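# Gripper recordings for class project: one session is always shaky at the start

**Kurniawati Mangundap**

Hello all. I am in a student project where we collect demonstrations with hand-held grippers, and later we train a small policy from them. We have 53 recordings until now. In 16 of them the pose track jumps in the first seconds, and after this it is fine. We already cleaned the lenses and changed the cable. Our room is one big hall with a mezzanine, and several people record at the same time. 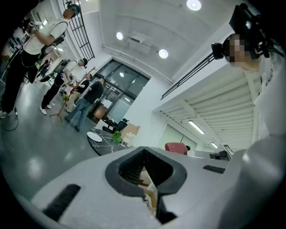 *Our hall during recording, seen from one of the grippers.*

Does somebody know what we should check next? The report is for 26th January, so I cannot record everything again.

**Killian Pruvost**

I would look at how each person begins. In your picture the gripper also sees a lot of the ceiling, and it is white and has few details. If a recording starts like this, the tracker has little to hold on to. We had the same in October. Now everybody points the gripper at the table, waits until the track is stable, and only then starts - with this we lost one recording out of 30.

For the 16 bad ones, try to cut the first seconds before you throw them away. Keep the original files.

**Tanveer Rana**

Restart the software. For me it helped.

**Nadiia Tkachenko**

I agree with Killian. Please check also the glass wall, reflections gave us trouble when people walked behind. We put paper on the lower part.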